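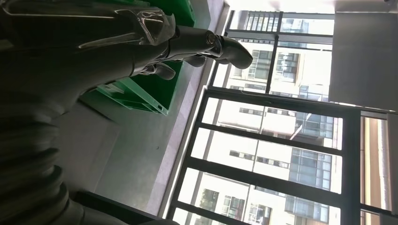 Budget for the stuff around the robot first! I priced our packing corner at Costness arm-first, and the crates, scan pad and belt got whatever was left – backwards.

Tape out the bench on the floor before you order anything, and leave 30 inches of clear space on the crate side. Get quotes for 3 crate sizes. I love this part!
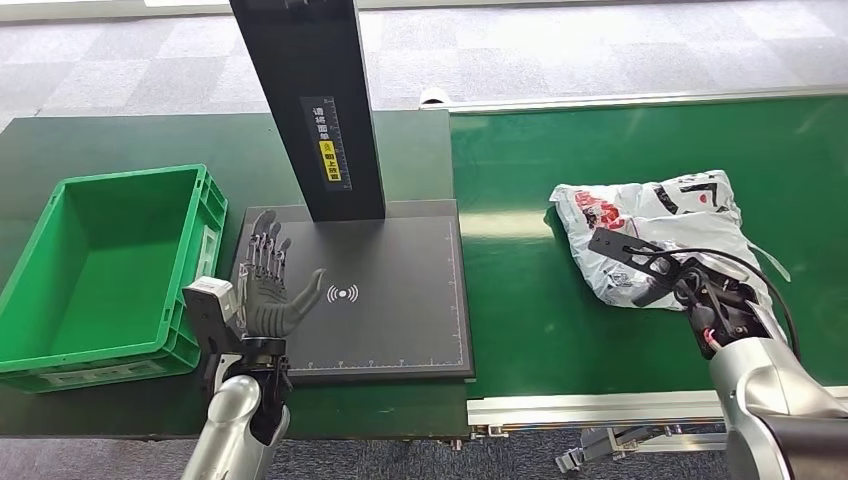

Crate, scan pad and belt, all within reach.

Keep 270 dollars back for cables and brackets – you'll spend it.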